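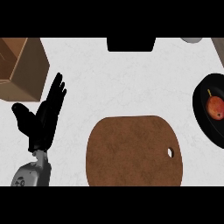
What Does a Public Defender Do?

Last updated: February

When the police arrest someone and a prosecutor charges that person with a crime, the case goes to court. The person charged is called the defendant. Being charged is not the same as being guilty. A judge or a jury has to decide that.

Court rules are hard to follow, so defendants need a lawyer. Lawyers can cost a lot of money. If a defendant can't pay and could be sent to jail, the court must provide a lawyer for free. In many places that lawyer is a public defender.

Keisha Dunleavy is a public defender in Purnell County. She reads the police report, talks with her client, and looks for people who saw what happened. In court she asks the witnesses questions. Sometimes she tells the judge that the police broke a rule — for example, by searching a house without permission or a warrant.

Her office has 14 lawyers. Last year they handled 3,330 cases. That is a lot of work, and some clients wait a long time for a meeting.

Does a public defender work for the judge? No. The government pays the salary, but the lawyer's job is to help the client. What the client tells the lawyer is almost always kept private.

Can kids have one too? Yes. A young person who has to go to juvenile court has a right to a lawyer — even if the case seems small.

Words to know

Client: the person a lawyer helps.
Warrant: a paper signed by a judge that lets police search a place or arrest someone.
Witness: a person who tells the court what he or she saw or knows.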